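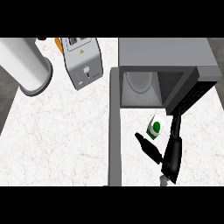

Search this site Type and press Enter

In praise of the shared kitchen table

I moved to Benavides Street for the cheap rent and stayed for the Kendska supper club, and I want to argue (loudly, if you'll let me!) that every town should have one. Ours meets in the old Drolero shoe shop at six in the evening. You pay what you can, you sit where there's a gap, and you eat whatever the cooks have made. In January it was leek and potato soup for three weeks running and I loved every bowl.

People tell me it can't work in bigger places. I don't believe them. We served 1,349 meals last year on a budget most cafés would spend on napkins, and 281 of those went to people who had never come before. I've learnt more about my neighbours over crumble than in four years of nodding at the bus stop - and I've learnt to make crumble.

The council wants to let the shop to a parcel firm. It would bring in more money, I accept that. But you can put parcel lockers in any car park, and a warm room with a long table is much harder to find. Please write to them before the lease comes up in spring, and come and eat with us first.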